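May 20, 2019

Registration packet for the toy library, third day on it. Ikerden wants to go as nonprofit corp first, then charity status after. Fine. Means the bylaws have to carry the dissolution clause from the start, our draft dosen't have one. Copy wording from the Hedeo file, change the names.

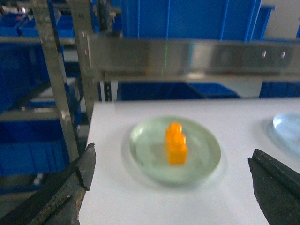
Board minimum: 3 directors, none related. We have two confirmed. Rathjen branch might lend one for the first year, ask again before filing.

Purpose statement still too long. Cut to 8 lines. "Lending play materials to families" stays, the bit about training goes out, it's a separate program and needs its own budget line.

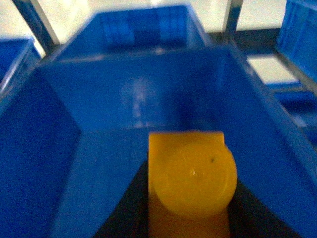 Money: filing fee 40, paid out of the Manetham grant, receipt in the binder. Need a conflict of interest policy before anyone signs a check. Fiscal year ends December, so first annual report covers a short year. Put that on the calender.
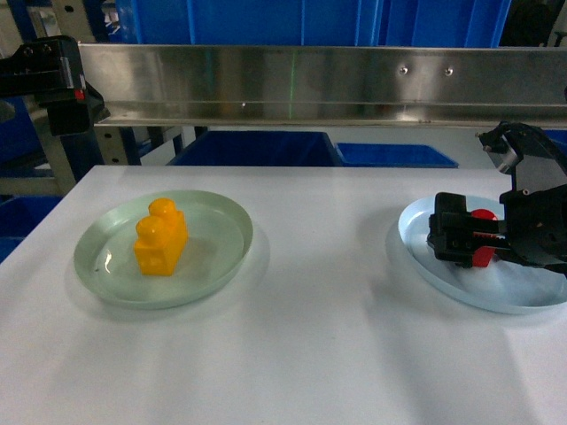

Lending agreement, draft 2. Deposit clause out, too many families would walk away. Loose pieces are the headache: one chunky brick with two studs, like the yellow-orange one on the green plate, is it an item or part of a set? Going with set. Replacement charge per set, waived on request.

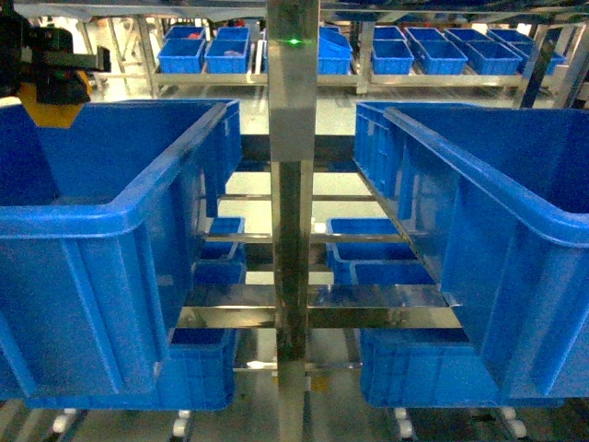
Can we take donations before the charity letter comes?

We can take them, but the receipt must not say tax deductible. Reword the template tonight.

Still open: bank signers, mailing adress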